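We use cookies to remember your settings and to see which pages get read. By continuing to browse you agree to this. Accept | Manage

How to Set Up and Use a Countertop Utensil Stand

By Lieselotte Harms

A utensil stand is a metal pole on a round base with a ring of hooks at the top. Ladles, turners and paddles hang from the hooks by their handles. It takes up about as much counter as a dinner plate and it frees up the drawer that never closes. I have used one for two years, first in a small rental kitchen with no wall I was allowed to drill into, and now in a bigger kitchen where I could drill but don't want to.

This page covers choosing the tools that go on the stand, assembling it, loading it, and keeping it clean. Allow half an hour the first time. Most of that is sorting.

What you need

- A utensil stand with a heavy base
- The serving and cooking tools you use every week
- A soft cloth and a little dish soap
- A towel or mat to work on
- Cotton string, if any of your tools have no hole or loop
- Food-safe mineral oil for wooden handles

Step 1. Clear a flat surface and lay everything out

Do this on a table, away from the stove. Put down a mat or a folded towel first. A metal base will mark a soft wood table if you drag it, and a ladle dropped on a hard top can dent at the rim.

Take every long-handled tool out of the drawer and the crock. Lay them flat and apart so you can see each one whole. Stand the rack at the back of the mat so you can try tools on it as you go.
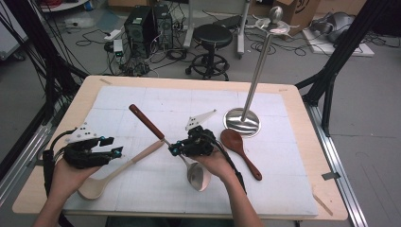
The stand at the back, with a steel ladle, a cream plastic ladle and a wooden rice paddle to be sorted.

Pick the tools up one at a time. You are looking for three things: a way to hang it, a handle in good shape, and a reason to keep it within reach. A ladle you use for soup in January and not again until fall can go back in the drawer.

Step 2. Decide what hangs and what doesn't

My own rule is that a tool hangs if I used it in the past week. That gave me five when I started. I have added one since.

Metal ladles are good candidates. They are awkward in a drawer, where the bowl catches on everything, and they hang straight. If the ladle has a wooden handle, check the place where the wood meets the metal neck. It should not turn or rattle. If it does, fix that before you hang it, or keep it out of the lineup.

Plastic ladles and spoons weigh very little and can go anywhere on the ring. Look at the edge of the bowl. If it has gone rough or has a melted spot from leaning on a hot pan, replace it.

Wooden rice paddles can hang if they have a hole. Many don't, or the hole is too small for the hook. Tie a short loop of cotton string through a small hole. If there is no hole at all, lay the paddle on a spoon rest beside the stand. I would not drill a lacquered paddle. Water gets in through the cut edge and the finish starts lifting.

Whisks hang well but take up the space of two tools. Knives don't go on a utensil stand, with or without a cover. Neither do kitchen shears, at least not at a height where someone reaches past them for the salt.

Step 3. Put the stand together

Most stands come in two or three pieces: the base, the pole, and the hook ring with a small cap or ball that screws down on top.

1. Turn the base upside down and find the screw hole in the center.
2. Hold the pole against the other side and start the screw by hand. Get a few full turns in before you pick up a screwdriver. A crossed thread in a thin pole can't be repaired.
3. Tighten until the pole doesn't turn. Stop there.
4. Set the base right side up and slide the hook ring on.
5. Screw the cap down over it. On some models the ring is meant to spin, and the cap should be snug but not tight. On others it is fixed. Try it both ways if you have lost the instructions.

Look at the pole from two sides. A small lean is common on light stands and usually means the base screw went in at an angle. Back it out and start again. If it still leans after that, slip a thin washer between the base and the screw head. My first stand, a Pludo, needed one. The one I have now is a Lonurton and it went together straight, though the screw supplied was too short and I had to get another from the hardware store.

Step 4. Load it evenly

Start with the heaviest tool. Hang it, then hang the next heaviest on the opposite hook. Fill in the gaps with the light ones. If you have an odd number, put the two lightest next to each other across from the heaviest.

Face all the bowls the same way around the ring. Ladles that face each other lock together and you will pull two off when you want one.

Check the clearance at the bottom. The longest tool should hang free of the base. If a ladle rests on the metal, it leaves a ring of water there after washing and the base will spot. Long-handled soup ladles are often 12 inches or more, and plenty of short stands can't take them. Measure from the hook to the base before you buy, with the ladle in your hand if possible.

Now give the ring a slow quarter turn and let go. If the stand rocks, move the heaviest tool to another hook or take one off.

Step 5. Practice taking tools off with one hand

This sounds silly, but it shows you what's wrong with the arrangement faster than looking at it. When you cook, your other hand is holding a lid or a pot handle. You need to be able to lift a ladle off its hook and put it back without steadying the pole.

Lift straight up, then out. Pulling toward yourself tips the stand. To put a tool back, come in from the side with the hole of the handle just above the hook tip and lower it.

Clear some table and run through it a few times with each tool, left hand and right. If one tool keeps snagging, it usually wants a wider hook or a longer loop of string.
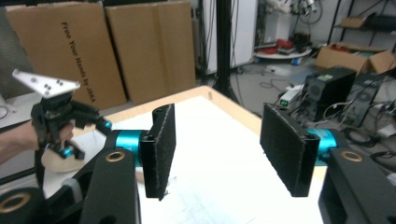 At the corner of the white-topped work table, one hand coming in from the left.

If you cook with someone else, have them try too. My neighbor Halima Omoregie is left-handed and reached around the back of my stand for months before I thought to turn it. Turning the ladles so the bowls faced the other way fixed it for her and made no difference to me.

Step 6. Find a place for it

Beside the stove is the obvious spot, on the side of the hand you stir with. Keep it at least a foot from the nearest burner. Closer than that and everything on it collects grease, and plastic handles can soften.

Don't put it under a cabinet that is lower than the top of the stand plus the lift you need to get a tool off. Check this with the ladle, in place. I had a spot picked out that was perfect until I tried to take something down.

Keep it away from the front edge of the counter if there are small children in the house. A hanging ladle is about the right height to grab.

Keeping it clean

Wipe the base and pole with a damp cloth once a week and dry them right away. Polished steel shows every fingerprint and water spot. A drop of dish soap takes off cooking grease. For dried spots, use a cloth with a little white vinegar, then plain water, then dry. Skip scouring pads, even the soft ones. The scratches stay.

Dry the tools before they go back on. Water runs down a handle and collects in the bowl or along the bottom edge of a paddle. Wood that stays damp in one place goes gray and then splits.

Oil plain wooden handles every couple of months. Rub in a thin coat of mineral oil, leave it overnight, and wipe off what's left. Handles with a glossy finish don't need oil and it won't soak in anyway. Wash those by hand in warm water. The dishwasher dulls the finish and loosens the joint at the neck.

Once or twice a year, take the whole stand apart and wash the hook ring in the sink. Dust and grease build up where the hooks meet the pole and a cloth doesn't reach.

Common problems

The stand tips when I take off one tool. The load is uneven or the base is too light. Rearrange first. If that doesn't help, stick a few felt pads under the base so it grips less and slides a little when bumped. I know that sounds backward. Rubber feet hold one edge still and let the rest lift.

The hooks are too thick for my handles. Use string loops, or small metal rings from a keychain if the hole will take one.

The pole has come loose. Turn the base over and tighten the screw. If it loosens again within a month, add a lock washer.

There are rust spots near the cap. Take the cap off, clean the thread with an old toothbrush, and dry it completely before you put it back. Some cheaper stands have a plated cap on a stainless pole, and the plating goes first.

Too many tools. Take off whatever you haven't used since the last time you wiped the base. Put it in the drawer, which should have room now.

Related articles

How to Line a Deep Kitchen Drawer
Tridalel Spoon Rest: Two Months of Daily Use
Oiling Wooden Spoons and Boards
What to Keep Beside the Stove
Zein Wall Rail or Countertop Stand?
31 Small Kitchen Fixes for Renters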